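4.2 Patterned surfaces and the search for small items

In the Braltilton survey, Hsiu-ying Cheng asked 45 households how they choose the cloth that covers a work table. Most answers spoke of colour first and of washing second. The pattern itself was seldom named, even when it was large. 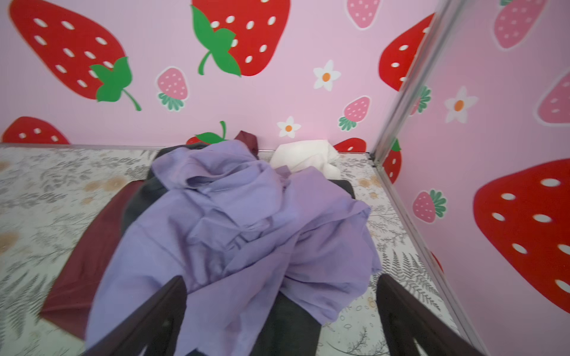 We treat this silence as a finding. People in Makia and Kan could describe the mood of a room very well, but they found it hard to recall what was printed on the cloth they used every morning. When a pattern was remembered, it was mostly a fruit or a flower. Leaves were forgotten - or they were called "just grey". 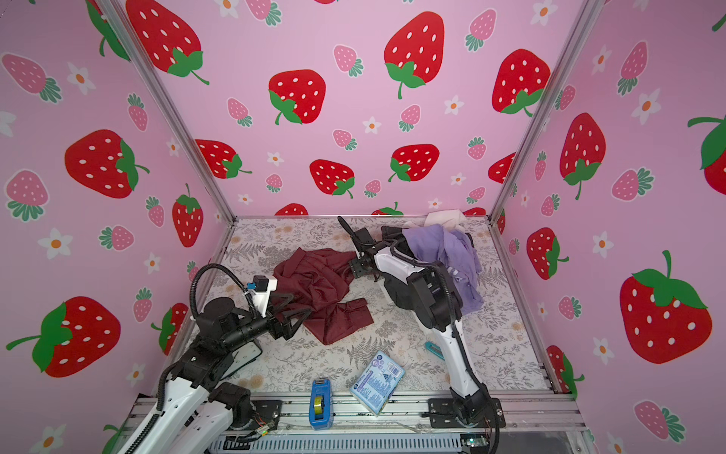 Figure 3. Strawberry print on the wall panels, fern print on the mat.

A wall print and a floor or table print are seen in different ways. The first is met at eye level and keeps its outline. The second is partly covered during the day, so the eye must complete it. Our participants from Troltness called this second kind "quiet", also when its motifs were dense.

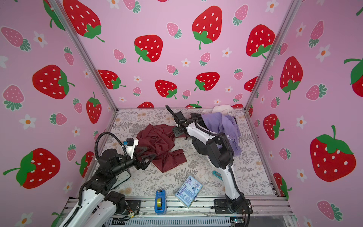
1036 words in this section and its notes

The words used for pale prints need more care. In the interviews, "faded" and "soft" were often given for the same sample, although the first is a complaint and the second is praise. We kept both words in the coding and asked 2 readers to judge each case again in October. Where they did not agree, the answer was left out of the table.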